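Trirell Data Recovery
Media Store and Imaging Bench: Inspection Checklist
Date: 2023-03-03
Areas covered: cabinet room, imaging bench, quarantine shelf

1. Cabinet labels match register
OK. Register lists 585 devices. Two Pisier enclosures were filed under the old numbering and have been relabelled.

2. Antistatic bags sealed, no bare boards
Action required. Bags in drawer 7 are creased and several no longer close. Replace before the next intake.

3. Relative humidity within limits
OK. Logger shows no excursion in February. Logger battery is low.

4. Wrist strap and mat continuity
OK at all stations except 4. Strap cord reads open when flexed near the snap. Tagged out and removed.

5. Write blockers: firmware and self-test
OK. The Nastia units passed self-test. The SATA bridge reports a firmware version older than the one on the bench card. Card or bridge to be corrected.

6. Power supplies and leads
OK. One IDE power adaptor has discoloured insulation at the Molex end. Discarded.

7. Drive cooling during imaging
Comment. Fans are clean. The Bednárik dock has its rear vent against the wall and should sit further forward.

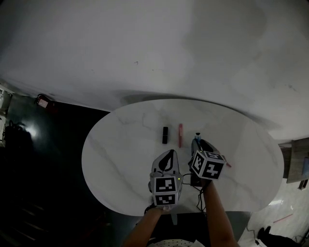 8. Quarantine shelf
Action required. Devices with suspected head damage are stored flat, as specified, but three have no intake form attached. No power is to be applied until the forms are located.

9. Spare capacity on target array
OK. Over 900 GB free after last purge. Purge log initialled.

10. Fire extinguisher and exit path
OK. Tag current. Cartons moved out of the aisle during inspection.

Result: pass with actions on items 2 and 8. Item 4 closes when the replacement cord is fitted and tested.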